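Clindine 2 im Test: Der Planer, der alles greifen will

Software für Roboterarme verspricht gern, dass man sie an einem Nachmittag eingerichtet hat. Clindine verspricht es auch, und der Nachmittag dauerte bei mir bis Mittwoch. Das ist im Vergleich zur Konkurrenz ein ordentlicher Wert.

Worum geht es? Clindine ist ein Paket aus Objekterkennung, Greifplanung und Bahnplanung für Arme mit Zweifingergreifer. Man gibt einen Satz ein, etwa »Stell die Schale neben den Teller«, das Programm sucht die beteiligten Gegenstände und rechnet eine Bewegung aus. Getestet habe ich gegen Wokum, das bei uns bisher lief und dessen Konfigurationsdatei inzwischen länger ist als mein Mietvertrag.

Einrichtung

Die Installation selbst ist schnell erledigt. Dann kommt die Kalibrierung zwischen Kamera und Arm: 14 Posen anfahren, bestätigen, warten. Bei Pose elf bricht der Assistent gern ab und fängt freundlich wieder bei eins an. Eine Zwischenspeicherung gibt es, sie steht im Handbuch unter »Lizenzverwaltung«.

Wahrnehmung

Hier ist Clindine deutlich besser als Wokum. Teller, Schalen und Spielzeugobst trennt das Programm sauber, auch wenn etwas dicht beieinanderliegt. Liegende Becher hält es gelegentlich für Rohre. Eine Laptoptasche wurde im Test mit großer Überzeugung als Hindernis, dann als Ablagefläche und schließlich als greifbares Objekt geführt. Per Ausschlusszone lässt sich das abstellen, man muss sie nur nach jedem Neustart neu laden.

Planung

Von 40 Aufträgen liefen 17 beim ersten Versuch durch, weitere 14 nach einer Umformulierung. Der Rest endete mit der Meldung »Kein Pfad gefunden«, zweimal mit »Pfad gefunden«, ohne dass sich etwas bewegte. Die Rechenzeit liegt bei fast 200 Millisekunden pro Bahn, daran ist nichts auszusetzen. Die Bahnen selbst haben einen Hang zum Umweg, als würde nach Kilometern abgerechnet.

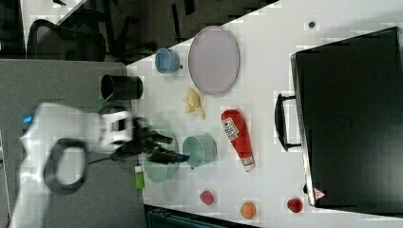

Testaufbau: Der Greifer über dem hellgrünen Teller, rechts daneben die Schale, unten das Spielzeugobst.

Bedienung

Die 3D-Vorschau ist der beste Teil des Pakets. Man sieht jede geplante Bahn vorab und kann Zwischenpunkte mit der Maus verschieben. Die Protokolle dagegen sind eine Textwüste ohne Filter, und wer wissen will, warum ein Griff verworfen wurde, liest lange. Der Export ins Liver-Format funktioniert. Der Import daraus steht seit Dezember als »demnächst« im Menü.

Plus: Erkennung, Vorschau, Tempo der Planung
Minus: Kalibrierassistent, Protokolle, Gedächtnis für Ausschlusszonen

Wertung: 3,5 von 5. Wokum ist bei uns vorerst noch installiert, die Konfigurationsdatei will ja auch niemand löschen.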